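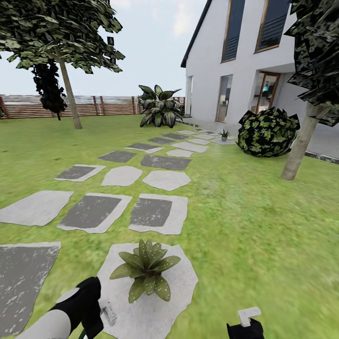 2019年12月30日（月曜日）、粘土板の3回目。古アッシリア時代の手紙をまねて、封筒つきの小さな板を作る作業の続きだ。今日は年内最後なので朝から工房にこもり、葦を削っては押し、押しては潰し、を夕方まで繰り返した。楽しかった！ 前回までの悩みは行がまっすぐに並びすぎることで、罫線を引いてから押すと、どうしても学校のノートみたいな顔になる。キュルテペ出土の手紙の図版をもう一度よく見ると、文字の列は芝生に置いた飛び石にずっと近い。ゆるい列がいくつかあって、一つ一つは少しずれているのに、全体としてはちゃんと家の正面のほうへ向かっていく、あの感じ。歩く人が迷わなければそれでいいわけで、読む目も同じなんだと思う。それで今日は罫線を行の下に浅く一本だけ引いて、楔の頭の高さを揃えようとするのをやめてみた。これだけで見違えるほど「手紙」になった。

ホーム　工房ノート　粘土と文字　試作一覧　リンク

粘土の話から。先週Zodwa（Mabasoのほう。Makhubelaさんは染織班）が漉し直してくれた土を使った。前の土は砂が残っていて、楔の先端、いちばん細くなるところで必ず粒に当たって縁が欠けた。今回のはすっと入って、角がきれいに立つ。水は少なめがいい。指で押して跡が残り、指には土がつかない、そのくらい。柔らかいほうが押しやすいだろうと思い込んでいたけれど、柔らかすぎると隣の楔を押した瞬間に前の楔がつぶれて寄ってくる。密に書く文字ほど被害が大きい。

板の寸法は縦44ミリ、横はそれより少し狭くした。手のひらに収まって、書いている間ずっと左手で持っていられる大きさ。これが大事で、机に置いて書くのと手に持って書くのとでは、まるで別の作業になる。持っていると、葦を回さなくても板のほうをちょっと傾ければ楔の向きが変わる。縦の楔、横の楔、斜めの楔を、右手の形をほとんど変えずに押し分けられる。机の上でやっていたときは手首をひねりすぎて、30分で痛くなっていた。Ertuğrulさんに「板を動かしなよ」と6月にはもう言われていたのに、今日ようやく体でわかった。すみません。

葦の筆について。切り口は今日で5通り試した。

丸い茎を斜めに落としただけのもの：頭の部分が丸くふくらむ。かわいいけれど図版の楔とは違う。
縦に割って角を出したもの：よい。皮の側を下にすると面がつるつるして土離れがいい。
同じものの角をやすりで軽く落としたもの：かえって鈍い。不採用。
竹串を四角く削ったもの：切れ味は一番。ただし繊維の跡がまったく出ない。
葦の縦割りを一晩水に浸けたもの：すぐささくれる。これは失敗。

いま一番気に入っているのは2番目。Laurindaさんが持ってきた川辺の葦で、肉が厚いので角を作り直しながら何度も使える。削りカスは捨てずに瓶へ（目印にWolellの古いラベルを貼ってある。中身は塗料ではないので注意）。

本文は書き出しの決まり文句だけにした。「ウンマ 誰それ マ、アナ 誰それ キビマ」、つまり「誰それはこう言う、誰それに語れ」という型。声に出して読むための書き方なのがとてもいい。手紙を運んだ先で、誰かが受け取り人に向かって読み上げる場面がそのまま文面に入っている。商人の家の手紙だから、このあとには錫だの織物だの銀だの、払った払わないだのの話が続くのだけれど、そこまで書く腕はまだない。

古アッシリアの手紙では、単語の区切りに小さな縦の楔を一つ入れることがある。これを入れると初心者にはぐっと読みやすい。入れ忘れて後から足そうとすると、間隔がなくてどうにもならない。文字を押す前に、薄い紙に下書きして区切りまで数えておくこと。今日は下書きなしで始めた1枚目がそれで駄目になり、丸めて団子に戻した。粘土のありがたさ。

数えたついでに書いておくと、表面に入った文字は22。裏へ回すときは横にめくらず、下の縁を軸にして縦に返す。本のページのつもりでめくると天地がひっくり返る。下の縁にも一行入れられるので、表、下縁、裏、上縁と、ぐるっと一周する形になる。余白が足りなくなって左の縁に小さく押し込んだ実物の図版を見ると、書き手の「あっ、入らない」という声が聞こえるようで、何度見てもうれしくなる。四千年近く前の人も行配りに失敗している！

問題は封筒。

粘土の封筒は、書き終えた板を薄くのばした粘土でくるんで閉じ、外側に宛先や差出人を書いて印章を転がす。中の板と外の皮がくっついたら開けられないし、中が乾きすぎていると、外の皮だけが縮んで割れる。前回は完全に乾いた板をくるんで、翌朝には見事に縦に裂けていた。今回は条件を分けてみた。

甲：書いてから2時間置いた板をくるむ。
乙：一晩置いて、表面が白っぽくなり始めた板をくるむ（昨日のうちに書いておいたもの）。
丙：乙と同じ板に、乾いた粘土の粉をはたいてからくるむ。

甲は、くるむときに指の圧で中の文字がつぶれている気がする。開けるまでわからない。乙は手応えがよく、継ぎ目を水でなでるだけできれいに閉じた。丙は粉のせいで継ぎ目が閉じにくく、粉が縁にこぼれないよう、刷毛で払ってからもう一度やり直した。どれも今は棚の下段、濡れ布をふわっとかけた箱の中。湿度計は70パーセントを指している。正月のあいだ、急に乾かないことを祈る。暖房の吹き出し口には絶対に向けないでください。

印章はRimaさんの試作を借りた。石けん石を円筒に彫ったもので、座った人物と、その前に立つ人物、間に三日月。転がす速さが難しい。ゆっくりだと途中で止まった跡が縦筋になって出るし、速いと滑って人物が横に伸びる。肩から動かして一息に、がよさそう。封筒の丙に転がしたものは三日月まではっきり出て、二人で思わず声を上げてしまった。印影を横から光を当てて見ると、衣の裾のひだまで出ている。彫っている本人は「まだ顔が気に入らない」とのことで、次のを彫り始めている。次は水牛を入れたいらしい。見たい。

楔形文字の光の当て方についても一言。真上からの光だと本当に何も読めない。左上から低く当てると、急に文字が起き上がってくる。展示図録の図版がたいていそうなっている理由が、自分で押した板を電気スタンドの下で回してみて腑に落ちた。書いている間も同じで、窓を左にして座ると格段に楽。席替えをしました。Ertuğrulさん、勝手に移動させた椅子はそちらの棚の脇です。

年明けにやること

封筒の甲、乙、丙を開ける。割り方は、角を軽く叩くのと、継ぎ目に沿って刃を入れるのと、どちらにするか未定。当時は割って開けたはずなので、一つは叩いて割りたい。
区切りの楔の大きさを、もうひと回り小さく。
焼成するかどうか。実物の多くは日干しのままだったというから、とりあえず焼かない。ただZodwa Mabasoは一つ窯に入れてみたいと言っていて、それも気になる。
Chaukeの窯の空きを聞く。
Bekardenに頼んだ目の細かい篩、まだ届かない。再確認。
音節表の「ki」と「ku」を押し分けられるように練習。今のところ自分でも区別がつかない。
読み上げの練習もしたい。キビマの「マ」をどのくらい軽く言うものなのか、文献を探す。

練習板は全部で8枚、窓際の盆に並べて布をかけた。触ってもいいけれど、左端の1枚はまだ柔らかいので持ち上げないこと。葦は使ったあと必ず拭く。乾いた土が角に残ると次の人の楔が全部二重になります（今朝の私です）。

タグ：粘土板／楔形文字／古代オリエント／再現製作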